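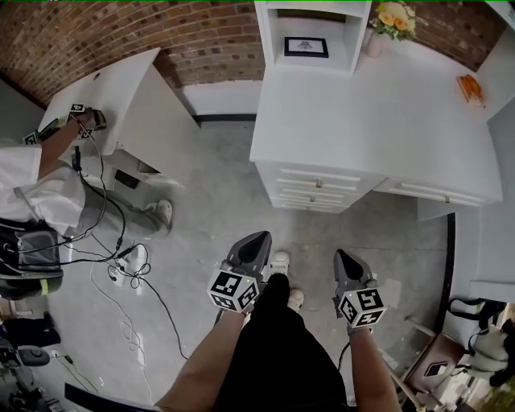

Subject: Re: [mornier-handheld] Throwing away takes when the cubes drop out?

In July 2025 Hiba Kassab wrote:

> Hello all,
>
> First post here, so be gentle. We've started recording two-handed
> tidying tasks (drawers, desk tops, that kind of thing) with a pair of
> handheld grippers and a marker cube on each. The tracking is lovely
> while the hands are out in the open and falls to bits the moment
> someone reaches into a drawer or crosses their arms.
>
> At the moment we bin any take where either cube is lost, however
> briefly. That is costing us a lot of good work and the people doing
> the recording are getting fed up, which I can understand.
>
> Did the Marín lot ever write down what they ended up doing? I
> remember somebody saying the binning made things worse, but I can't
> find it in the archive. Also, do you fill the gaps, and if so with
> what? And does it matter how people stand at the start of a take?
> Ours all begin differently.
>
> Thanks,
> Hiba

Hi Hiba, and welcome!

That was me moaning about the binning, back in November I think, and no, I never wrote it up properly. I kept meaning to do a tidy note with plots and then the desk work took over. So you get the untidy version, with apologies for the length.

We did exactly what you're doing for the first few months on Marín. Any loss of either cube and out it went. Our whole set for the desk task was 1303 takes and the strict rule left us with 671, so very nearly half in the skip. We shrugged and trained on what was left, and the policy was fine at picking things off the desk top and absolutely hopeless at drawers. It would go up to the pull, hover, and then wander off sideways as if it had remembered something in the kitchen.

It took me an embarrassingly long time to see why. When do you lose a cube? When the hand goes low and close to the drawer front, or when one forearm passes over the other. So the strict rule was quietly removing the drawer work and leaving us with a big pile of people moving things about on a nice open surface. If you plot where in the room the hands were, for kept and binned takes, you'll see it at once (do this before anything else, it's half an hour's work). Ours had a great hole in it just in front of the drawers.

What we do now is much softer. Iton gives us a confidence value per cube per frame, and we use that to cut a take into stretches. Short gaps get filled, long gaps end the stretch, and each stretch goes into training as its own little piece with a flag saying it didn't start from the beginning. So somebody can have a perfectly good approach, a bad few moments inside the drawer, and a perfectly good closing, and we keep both ends.

On filling: please don't use straight lines between the two ends! We did, and the wrist rotation came out horrid, because people turn the gripper as they reach in and the line cuts right across the turn. We now use the motion sensor in the handle to carry the pose through the gap, and then blend it back when the cube reappears. If the carried pose and the returning cube disagree by more than 2 cm, we don't believe either of them and the stretch ends there. I picked that limit by squinting at overlays until I was happy, so treat it with suspicion. I'd love it if somebody with a proper motion capture room could check it.

If your grippers haven't got a motion sensor you can lean on the head camera. It won't give you the hand, but it will tell you how the head moved while the cube was gone, and a fair bit of the mess in our early fills was head movement that we'd blamed on the hands. People look down and across a lot more than they think they do.

Now the bit I think you really want, which is whether any of this helps. We made three training sets, all the same size at 500 pieces, so that nobody could say one was simply bigger. One was drawn from the strict takes only. One was drawn from everything, gaps filled with straight lines, no questions asked. The last was the cut and carried version. Same network, same settings, same desk for testing, and the person resetting the desk between runs didn't know which one was loaded.

On desk top picking you couldn't tell them apart, at least I couldn't. On drawers the strict set was the worst, as expected by then. The surprise for me was that the lazy everything set beat it quite comfortably, horrid wrists and all. Seeing drawers badly tracked was better than hardly seeing them. The cut and carried set was best again, mostly in the last bit of the reach where the jaws have to find the pull. The everything set tended to arrive tilted and scrape along the front.

I should say what I don't trust about it. It was one desk, with one sort of small metal pull, and a gripper with quite a chunky jaw housing, so a slim gripper or a big handle might be far more forgiving. We also only trained each set once. Somebody on this list will tell me off for that and they'll be right. I've asked for machine time to repeat it and I'm in a queue.

As for how people stand: yes, it matters more than I'd have liked. We now ask for a short settle at the start of every take. Arms down in front, grippers apart, look at the floor between them, hold still until the beep. Both cubes are in plain view of the head camera against something dull, so Iton gets a clean fix on each one and the handle sensors can sort out their drift before anything happens. Before that we had people starting mid-reach, with one hand already at the drawer, and the left and right cubes would occasionally get swapped. A swapped take looks completely reasonable until you play it back and the arms are knotted together like a pretzel.

We do the same hold at the end. It's dull and people forget, so the recorder nags them with a second beep. It also gives you a way of checking the whole take: compare the distance between the two cubes in the opening hold as seen by the camera with what the carried poses say, and do it again at the end. If the end is way off and the start was fine, something slipped in the middle. We caught a loose cube on a handle that way. It had been turning very slightly every time the person squeezed, and I'd spent ages blaming the software.

A few odds and ends while I'm here.

If you have two people recording in the same room, give them different marker numbers. I know, obvious. We printed the second pair of cubes from the same sheet as the first and had a very confusing afternoon in which one person apparently had a hand on the far side of the room.

Watch the cables if your grippers are tethered. Our people shortened their reach on the side where the cable ran, and the policy picked that up too and was oddly shy on the left. We now swap which side the cables come from between sessions.

Zimadix changed the handle on their newer grippers and the cube sits a touch higher. The old offset file will load without complaint and be wrong. Measure it again yourself, don't copy ours.

And do tell your recording people that their binned takes are coming back! Ours had got very stiff and careful, holding the cubes up to be seen like somebody carrying a full cup of tea, and the motions were no use to anybody. Once they knew a lost cube wasn't the end of the take they loosened up within a session or so, and those are the nicest recordings we have.

I can send you the cutting script if you like. It's ugly and it assumes our folder names, but the part that does the carrying and blending is fairly separate and you should be able to lift it out. What length of gap are you seeing inside the drawers, and do your handles have the motion sensor or not? If they don't I'd change some of the advice above, and I'd want to look at a couple of your takes before saying how.

Cheers,
Jo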